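Why Did the Robot Stop? The Tale of the Cable That Got Passed Too Soon

Have you ever passed somebody a glass of juice and let go just a tiny bit before they had hold of it? If you have, you know what comes next: a splash, a sticky floor, and somebody going off to find a cloth. Passing things is harder than it looks, and people spend a good part of being little just getting the hang of it. Robots have to get the hang of it too, and this is a story about a pair of robot arms that got it wrong one morning, and what the grown-ups who look after them did next.

The arms work at a sorting bench in a workshop called Flillar. One is called Gurnex and the other is called Fladow, and the person in charge of them is an engineer named Rūta Eglītis. (You say her first name a bit like "ROO-tah.") Their job is tidying up cables, the kind you use for plugging things in. You probably have a drawer at home that is stuffed full of them, all knotted together like cold spaghetti. Well, Flillar gets whole boxes of those, and somebody has to sort them out.

Part of the job is the handover. One arm picks up a cable, swings it toward the middle of the bench, and the other arm takes it. It sounds simple, doesn't it? Let's slow it right down and see how many little steps are hiding inside.

First, the giving arm has to hold the cable firmly, so it doesn't slip. Then it has to bring it close to the other arm, but not so close that the two bump together. The taking arm has to open its fingers, move them to either side of the cable, and squeeze. And only then, when the taking arm really and truly has it, may the giving arm let go.
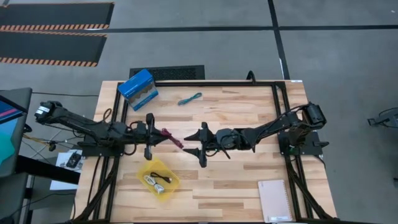
Nearly there! The left arm has a maroon cable in its fingers, and the fingers of the right arm are open.

Now for the morning when it went wrong. Gurnex had picked up a cable and was holding it out very nicely. Fladow opened its fingers, moved in, and squeezed. Then Gurnex let go, just as it was supposed to – and the cable dropped, bounced off the bench and slid underneath one of the arms, near the part that turns. Fladow had squeezed nothing but air.

You or I would have noticed straight away. We would have felt that our fingers were empty, and we would have looked down and said "Oops!" But a robot only notices the things it has been told to notice. Fladow had closed its fingers, so in its list of jobs it put a tick next to "take the cable," and it swung around to put the cable away. As it turned, the fallen cable got pinched in its joint (a joint is a place where an arm bends or turns, like your elbow or your shoulder).

Here is the good part of the story. The motors inside a robot arm can measure how hard they are pushing. Turning in empty air is easy, so Fladow's motor normally pushes only a little. With a cable stuck in the way it had to push harder and harder, and once the push went past a safe limit, the arm stopped all by itself. Engineers call this a protective stop. Both arms stood perfectly still, and a message came up on the computer to say that something was wrong.

Rūta was having her tea at the time. She put down her cup, and the very first thing she did was press the big stop button, even though the arms had already stopped. Can you guess why? A robot that is standing still might only be waiting. If you pull away the thing that is blocking it, it could start moving again, and a robot arm moves a good deal faster than you can pull your hand back. So the rule at Flillar is that you never reach in between the arms until the button is pressed, and it doesn't matter one bit whether you are the newest helper or the person who built the bench.

Then she gently worked the cable free. It had a nasty dent in it, and a dented cable isn't safe to use, so it went into the recycling.

Next came the detective work. Why had Fladow missed? Rūta and her friend Kazlauskienė, who writes the instructions for the arms, asked them to do 200 handovers while they sat and watched. It took all afternoon and rather a lot of biscuits. Most of the handovers went beautifully, but 2 of them went wrong in just the same way. Both times the cable was a floppy one, and it was still swinging when Fladow closed its fingers. Cables bend and dangle, you see, and that makes them much trickier to catch than something stiff like a pencil or a wooden block.

They made two changes. The first was a pause. Gurnex now holds still for a moment, to let the cable stop swinging, before Fladow moves in. The second was a check. When Fladow squeezes, it measures how far its fingers have closed. If they have closed all the way, there can't be anything between them, so it opens up and tries again. Gurnex isn't allowed to let go until the check is done.

The pause makes the arms a bit slower, and one of the helpers grumbled about that. Rūta said she would take a slow handover over a squashed cable any day of the week.

Try it yourself!

Find a friend and a long shoelace. One of you is the giver and the other is the taker. The taker closes their eyes and may only use a finger and thumb. The giver dangles the shoelace and lets go when the taker says "Got it!" Have a few turns with the lace hanging still, and then a few with it swinging. Which way gets dropped more often? Now make up a check of your own, such as a little tug before the giver lets go, and see if it helps.

Words to know

Gripper: the "hand" at the end of a robot arm.
Handover: passing something from one hand, or one gripper, to another.
Protective stop: when a robot stops by itself because something doesn't seem right.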